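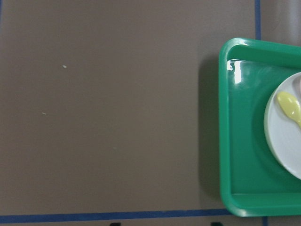
Robotics & Automation | Long Reads

Teaching a robot to clear the plate

Reading time: 5 minutes

Print this page | E-mail this page

The work at Jeltley starts a little before nine, when the first operator of the day logs in and sets out the crockery. By the time the lights go off the same few pieces of plastic will have been moved to dozens of different spots on the same table, and each move will have been saved as an example for a machine to learn from.

Jeltley is a small company on an industrial estate outside Padcombe. It doesn't build robots. It buys them, or rents them, and produces what the people who do build them are short of, which is recorded practice. An operator steers the arms through a job by hand, the cameras and the joint sensors record everything, and the result is filed as one episode. A learning system is later trained on the whole pile and tries to work out what to do when it is on its own.

The present contract, known in the building as Hakby, is about tableware. Plates, spoons and trays have to be picked up, put down, stacked and carried. The customer wants 700 episodes by the end of November, and wants them to be different from one another in ways that can be checked afterwards.

That last condition is where the tape comes in. The table is marked out in cells with blue masking tape, and every episode begins from a layout on a printed list. The list says which cell the plate goes in, which cell the tray goes in, and whether either of them should sit over a line. Left to themselves, operators put things where they are easiest to reach. After a week of that, a model will have seen a plate in two places and will be lost when it meets one in a third.

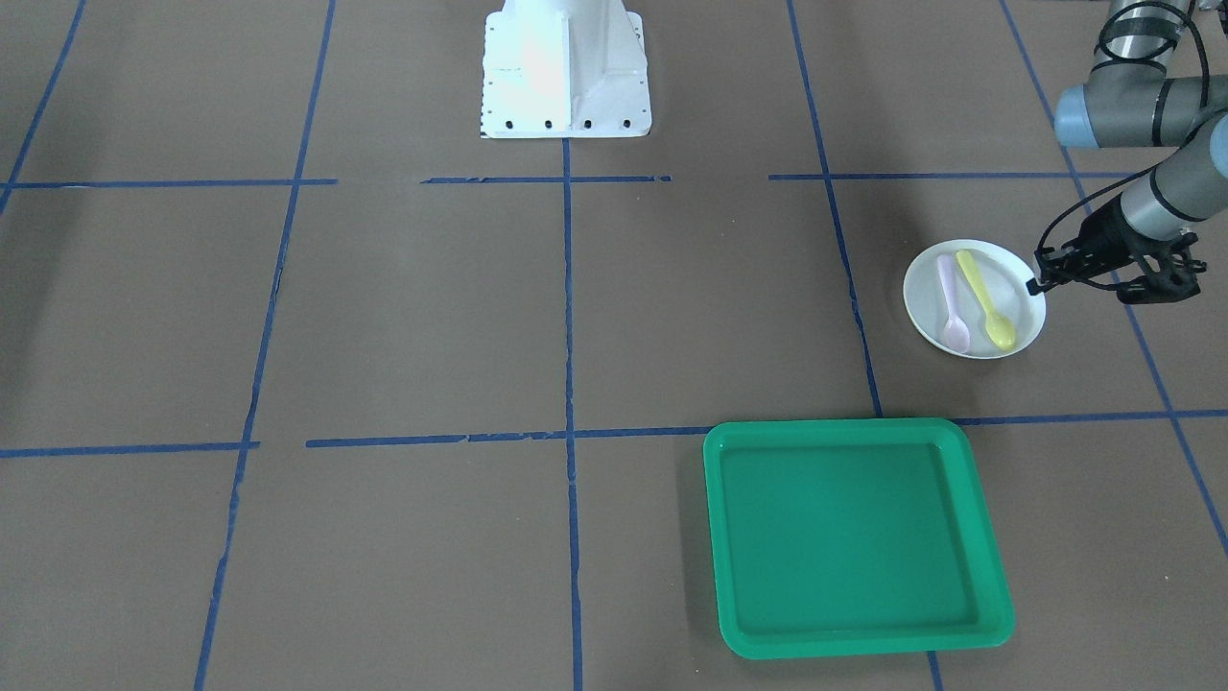 Why not simply write a program that tells the arm where to go?

For one plate in one known place, a program is cheaper and works perfectly well. It stops working when the plate has moved, the spoons are lying at a new angle or the light has changed, and the customer's kitchens will have all of those at once.

Spoons are harder than they look. A plastic spoon is thin, it lies nearly flat, and a two-finger gripper has to come down at the correct height to catch the handle. Too high and it closes on air. Too low and the fingers press on the plate, which then slides. Two spoons side by side are worse again, as the fingers need room on both sides of the one they want. New operators spend their first Thursday on nothing but spoons, and most of them go home annoyed.

Failed grasps are kept, up to a point. If the operator misses, backs off and tries again, the episode goes in with a note, on the grounds that a model ought to see a recovery now and then. If the plate leaves the table, the episode is thrown away and the layout goes back on the list.

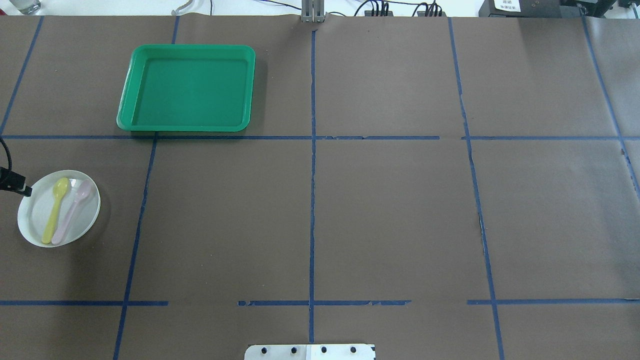

Each layout is recorded 6 times, with small changes between takes. The plate is turned, or the spoons are swapped over, or the approach is made with the other arm. A good operator gets through 16 layouts in a shift. The company tried pushing that number up last spring and found the recordings got worse in a particular way: people moved faster, but they also began to move identically, and the extra episodes added very little.

Several camera views are stored with every episode. The wide view shows where everything is. The wrist views show the last few centimetres, where most of the mistakes are made. They also record a lot of bare table as the arms travel, and for a time the office argued about trimming those stretches out. They were left in. A model that has only ever seen a plate through its wrist camera has no idea what to do when there isn't one.

Checking takes up nearly as much of the day as recording. A reviewer watches each episode at double speed and marks where the grasp begins and where the object is released. Batches of 100 are then sent to Pellegrini, the firm that trains the model, and a report comes back listing the layouts where it still does badly. Those go to the top of the next list.

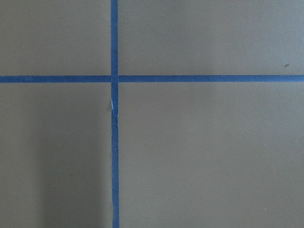 The reports can be humbling. An early one showed that the model was steering partly by the tape. It had found that a certain crossing was usually near the plate, and it reached for the crossing. The layouts were reshuffled, and part of the contract is now recorded on a second table with no lines on it at all, where the operators place things using a card template that is taken away before the cameras start. It is slower, and the staff don't much like it.

The tape also wears. Arms brush against it, trays are dragged over it, and it tears at the joins. The rule at Jeltley is that small damage is left alone and a missing length is replaced between batches – never in the middle of one.

What the customer will get at the end is a set of files and a spreadsheet. Whether a robot trained on them can lay and clear a table in a canteen it has never seen is a question for Pellegrini, and the first trial is planned for the new year. Jeltley has already been asked to quote for cups.

Filed under: Robots at work, Machine learning, Industry

Print | E-mail to a colleague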